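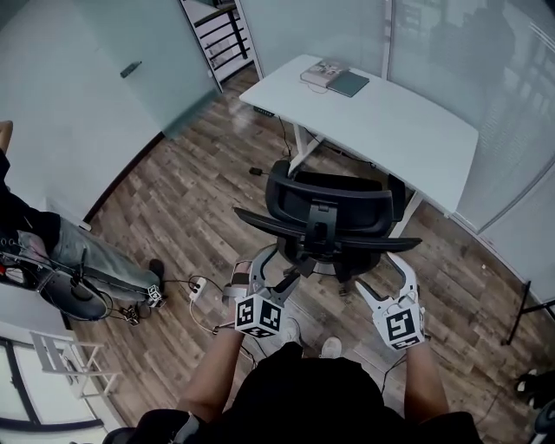 Lerham Desk & Chair began with one bad back and a van full of other people's old office furniture. We find good second-hand desks and chairs, put right whatever needs putting right, and set them up in homes, studios and small offices across the area. We love this work! A decent chair makes such a difference to a long day, and so many of them get thrown out with years of use left in them. Ask any of us for a favourite and you'll probably be pointed towards a black mesh-style back with padded armrests and a five-star base on casters, tucked in at a plain white desk with a small control panel on its front edge. It's a simple pairing, it suits most rooms, and it leaves space on top for your books and a notebook.

Who we are

Athina Politis started the business after years of fitting out offices for a larger firm, where she kept seeing perfectly sound chairs go into skips. She took 20 of them home (her neighbours were very patient), cleaned them up in the garage and sold the lot before the month was out. These days there are 15 of us, and the garage has become a proper workshop with a showroom at the front. Athina still does a good share of the chair repairs herself and gets quite cross if anyone moves her screwdrivers.

What we do

Every chair that comes in is taken apart, cleaned and checked. We look at the gas lift, the tilt, the armrests and the casters, and we sit in it for a while too - you'd be surprised how many faults only show up once somebody has been leaning back for an hour. Worn casters get swapped for a set that suits your floor, so do tell us if you have wood or laminate at home. Soft ones roll much more quietly and are kinder to the boards.

Desks get the same care. We clean the tops, tighten the legs and, on the height-adjustable ones, run the frame up and down until we're happy with it. Then we sort out the cables, a job that some of us enjoy rather more than is normal.

Setting up your room

If you live nearby we'll bring everything in, put it together and stay to get the heights right. Feet flat, elbows level with the desktop, armrests low enough that the chair will slide in underneath. We're always happy to shift things about until you've found the spot with the best light. It takes as long as it takes, and we like a cup of tea.

Last August we furnished the whole first floor of the Nwosu building, our biggest job so far, with 172 chairs to match to their new owners. We had people trying out seats in the corridor and swapping with each other all afternoon. It was brilliant fun, and we'd do it again tomorrow.

Come and have a sit

The showroom is open every day except Tuesday, when we're out collecting. There's no need to book. Bring the shoes you normally work in, and your own laptop if you'd like to try a desk properly. If you have a chair you're fond of that has started to sink or wobble, bring that along as well and we'll have a look at it while you browse. Most small repairs are done within 3 days.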